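Went to the Winano launch Saturday night. Was promised "an intimate evening with Radek Mikuš." There were 30 of us at the press table alone, and the intimate part lasted as long as it takes to hold up a bottle and say "notes of fig."

It's a perfume. Of course it's a perfume. Last year it was a tequila, and the year before that he was going to open a hotel.

The story is that he mixed it himself, at home, over two years. I asked which home. His publicist said that was a lovely question and went to find me a canapé. I am still waiting on the canapé.

Each bottle is numbered, out of 1000. Mine says 793. The man next to me also had 793. We compared. He thinks it's a printing thing. I think a lot of people in this business have a printing thing.

Price is $2590 if you want the one in the velvet case. Without the case they wouldn't tell me, so I assume the case is most of it.
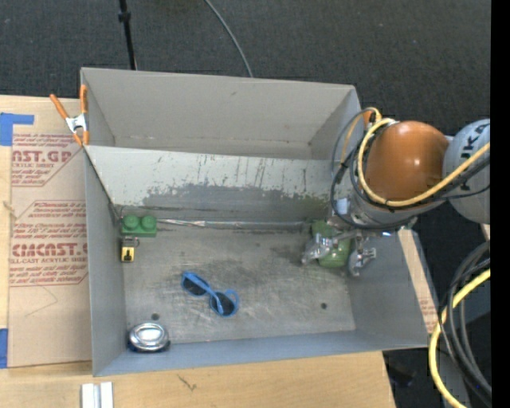 Anyway. Yanti Jugah turned up at 9:40, stayed for one drink and left by the kitchen. By midnight three different accounts had the two of them "inseparable." I was standing ten feet away. They said hello. She asked him where the coats were.

I've been told "a source close to the couple" confirmed it. In my experience the source close to the couple is usually on the couple's payroll, or one half of it.

Also worth noting that her series starts on Isteo in December and his bottle hits stores in December. I'm sure that's how love works.

Somebody will say I'm bitter. I've covered these things long enough to remember when Radek was engaged to the Pattinasarany heiress, right up until the week after the yacht movie opened. Lovely ring. Haven't seen it since.

Got an email this morning from Stisorgate, who handle the pair of them now, asking me to "respect their privacy at this time." Attached were six approved photos and a suggested caption.

I have written back asking about the two 793s. No reply so far, but I did get added to the mailing list.

For those asking, yes, I tried it. It smells like the inside of a nice car. Couldn't find the fig.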